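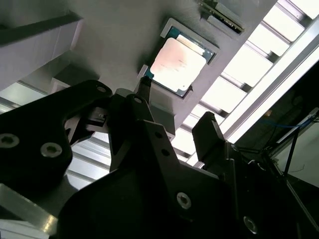

Home Galleries Bench Notes Spares Contact
Search this site Type and press enter

The Inside of a Computer, Lying Down

Most people's desktop computers live upright under a desk, where they collect fluff and get kicked. The one on this page is having an easier time of it. It's on its side with a panel off, on the big slotted table in our workroom at Zekden, and its more removable organs go on the grey plate next door. We've put up a gallery of the pair of them because our last one (cable ties, 22 pictures) was described by a reader in Gukemby as "long".

This one is short. Captions are by the person who cleans the table, and so reflect the views of someone who has found a thermal paste fingerprint on a sandwich.

If you already know your way around the inside of a tower you can skip the words entirely and look at the pictures, which is what you were going to do anyway. If you don't, the short version goes like this: the big green sheet is the motherboard, everything else plugs into it, and anything shiny has probably been designed to get rid of heat.

Before you take anything out

Lay the case down. I'm amazed how many people try to work on an upright tower, one hand inside it up to the elbow and the other holding a torch, like a vet. On its side, everything you want is facing the ceiling and gravity is at last on your team. Dropped screws still vanish, but they vanish into a smaller area.

The second thing is to decide where the parts will go once they're out. In my experience the options are as follows: the antistatic bag (sensible, and you can never find it), the top of the case (slopes), a mug (no), or a plate with a place for each thing. We've gone for the plate. Ours goes by the name of Cusix, after the folder the drawing was saved in, and the name has stuck in spite of sounding like something for hay fever.

It has blocks and slots standing up from a flat base, with a taller post among them that I've caught my cuff on more often than I'd care to admit. A green circuit board can lie in one of the slots near the front with its gold contacts showing, which is a far more dignified way to spend an afternoon than face down on a receipt.

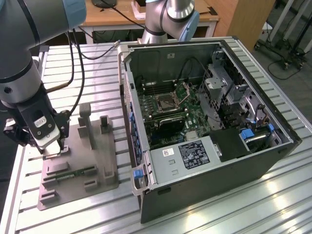
A word about the socket

The metal bracket in the middle of the motherboard is there to hold the processor down. With the processor gone it looks rather forlorn, like a picture frame after the divorce. It's also the single part of the machine that I'd ask you to keep your fingers out of. On plenty of boards the contacts down there are finer than anything you own, and on plenty of others the fine bits are on the processor, so whichever kind you have, something is waiting to be bent.

I bent one once. It was a long time ago and I straightened it with the tip of a mechanical pencil, holding my breath, and the computer then worked for years purely to make me feel worse about it. The accepted technique is still to leave the thing alone, hold the processor by its edges and put it down somewhere it can't slide.

Somewhere it can't slide, in our case, is a shallow pocket in the plate with a raised rim. The first version of the pocket was too tight and the second was too loose, and there was then a version that was exactly right for a different processor. We're happy with the present one. The spare versions are in a biscuit tin, along with the biscuits that nobody now wants to eat.

While I'm on the subject of things to be careful with, the power supply is the box with the black label on it. The label is covered in white text and symbols, and I'd encourage everybody to read the one on their own machine at least once in their life, ideally before they need to. Next to ours is a small white sticker with a red logo. I have no strong feelings about the sticker, but it does brighten up that end.

Don't open the power supply. I know you have a screwdriver. Everyone has a screwdriver.

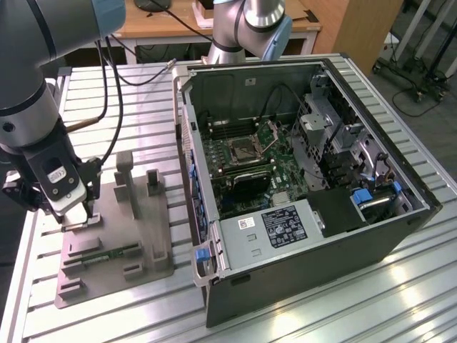
Moving on to the bits of colour, somebody at some stage in the history of computer cases decided that the parts you're allowed to fiddle with should be blue. I'm very much in favour. There are clips down the edge of the interior, a latch over by the drive cages, and a tab sticking out at the corner. The rest of the case is black and grey, so anyone faintly lost can steer by the blue parts. I'd like the same system for flat-pack wardrobes, hire cars and most of my relatives' showers.

The drive cages themselves are the sort of thing you don't notice until you try to get your hand past one. They take up a good deal of the right side and are made with the confidence of an era in which everybody was expected to own several hard disks and something to play a DVD on. I can't bring myself to dislike them. They have edges, though, and the plasters are in the second drawer.

As for the black cables looped across the top of the board, this is what the inside of a working computer looks like. I mention it for the benefit of people who've seen only the photographs in which everything has been combed, braided and lit in purple. Cables are too long or too short. These are at least dark, which hides the dust. We keep a box of spare ones under the bench, 209 by the label on the lid, a figure I don't believe and have no plans to check.

The table gets more questions than the computer does, so a line on that as well. It's aluminium, slotted from one side to the other, and you can bolt things down nearly anywhere you please. It's also the most efficient machine yet devised for swallowing M3 screws. They drop into a slot, roll along it and come out in a different financial year. I run a bent bit of wire down the rails when it gets bad and the best haul to date was 43 pence and a washer.

The rails do catch the light nicely towards the front, and I'd like it recorded that I wiped them.

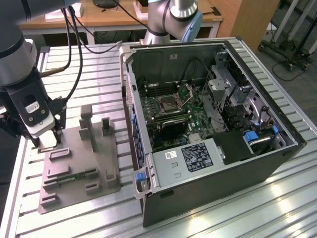
Things people have asked

Does it matter which way round the tower lies?
Have the motherboard at the bottom, with its face to the ceiling. If you've taken off a panel and are looking at the back of a metal sheet, it's the other panel you want. We've all done it. Put the screws back in the first one and speak of it to no one.

Why are the memory slots so stiff?
They were made that way to punish us. Open the catches first, then press down evenly along the length of the stick until it clicks. The click will be louder than you'd like. If you're pushing hard enough to bend the board, have a look at the notch and see whether the stick is the wrong way round, which it will be.

Can I have the drawing for the plate?
Yes, write in through the contact page. Say which processor you've got, or you'll end up with a very smart grey coaster. Printing it takes ages and the corners like to lift. Grey is optional but it's what we had on the reel.

What is the little silver heatsink on the board for?
It sits on the chipset, which passes messages between everything else and gets warm doing so. Leave it where it is. It has never asked for anything.

Do you sell parts?
Sometimes, from the Spares page, when the drawer won't shut.

How much paste should I use?
Less than that.

Odds and ends

A reader signing as Tạ wrote after the cable tie gallery to say that an egg box makes a perfectly good parts tray and costs nothing once the eggs have been eaten. I've tried it and it's excellent for screws, one cup for each sort, with a bit of pencil on the lid. It's less good for a processor, which sits in there at an angle like somebody in the wrong size of bath. I'd still take the egg box over the mug.

For anybody who wants a thing to print and pin up, this is the order I go in when I'm stripping a tower at home, with no fancy table and the cat shut out of the room:

Switch off at the wall and pull the lead.
Side panel off, case down flat.
Photograph the cables before touching them. Then photograph them again in focus.
Memory out.
Cooler off, twisting gently. Wipe the old paste from everything, including yourself.
Lift the bracket, processor out by its edges, bracket back down.
Any cards, after finding the catch at the end of the slot that you forgot about last time.
Tea.

Putting it back is the same list from the bottom, and the tea can go in wherever you like.

The comments are closed on this page following the argument about paste, which had got to 1000 words on one side and a single rude one on the other. The next gallery will be fans, once I've cleaned them.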